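The Quiet Pleasure of a Pale Table

Ginette Lecomte bought her first dining table in 1998, a great dark thing that swallowed every lamp in the room, and she lived with it (grumbling, she admits) for far longer than she meant to. When I visited her in Deldale last November she had finally let it go, and oh, what a difference a light top makes! The whole kitchen seemed to have taken a breath.

"I wanted to see the grain," she told me, pouring more coffee than either of us needed. "With the old one you saw the polish and your own tired face."

Grain is what people fall for with these creamy, low-sheen tops, I think.
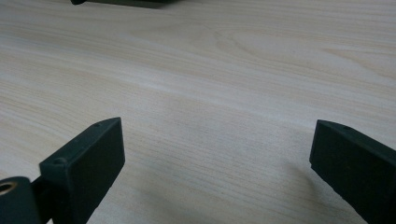
You get long, close lines running along together for a while, and then a wide looping swirl comes wandering in and you find yourself following it with a finger while the toast burns. Ginette wipes hers with a soft cloth after breakfast and leaves the tablecloths in the drawer, much to her sister's dismay.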